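Teaching with the hands: a conversation with Dwight Melnyk

14 comments | Share 60

Dwight Melnyk works at Flakura, a small company which teaches robots simple table work, and his days are spent mostly inside the movements of a machine. He sits in a chair, holds two handles, and the robot's two arms repeat what his own arms do.

"People imagine it is like a video game," he told me when we spoke by telephone. "In a game you press a button and the hand closes. With us you must close it yourself, slowly, and you must feel when to stop. But you have no feeling in the handle. You only look."

Before this he worked in a bakery in Morin. He says the bakery was good preparation, as he was already used to doing the same thing many times without becoming careless. In the current project, which the team calls Niledau, he has recorded 571 demonstrations by himself. The target for the whole group is 3,000, to be finished in April.

I asked him what makes a bad demonstration. He thought for a while.

"When I hesitate," he said. "The robot learns also my hesitation. If I stop above the table to scratch my nose, it will stop above the table too, and it has no nose."

At first the team tried the other method - a person takes the arm itself and guides it by hand through the motion. Melnyk liked it, but with two arms it was tiring, and the body of the teacher was often between the camera and the objects. He still uses it for a new movement, when he wants to understand how the wrist should turn.

The tasks sound easy when he names them. Put a thing into a basket. Take it out. Move the basket with one hand while the other waits.

"The hand that waits is difficult," he said. "My left hand wants to help always. I had to learn to leave it in peace."

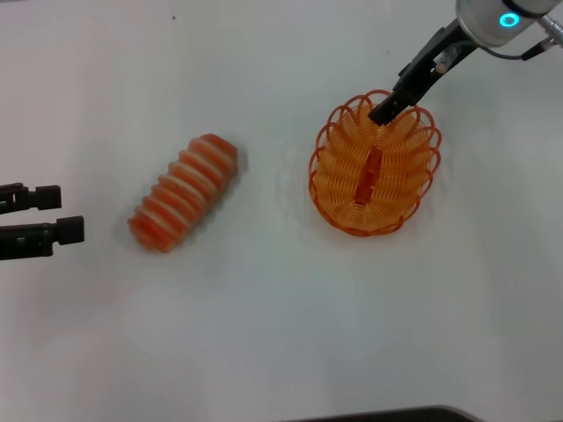 Baskets with open walls are his least favourite. A finger of the gripper can catch on a loop of wire, and then the basket travels together with the arm. On his first day with such a basket he threw away 281 recordings, and his colleague from the Brallness office asked politely if he was ill. Now he goes in from above, opens the fingers only a little, and lifts straight up before he turns.

Does he see himself in the robot when it works alone? "Yes, in the small things," he said. "I come to the object a bit from the side. My wife says I take a cup in the same way."

3 people like this | Share | Leave a comment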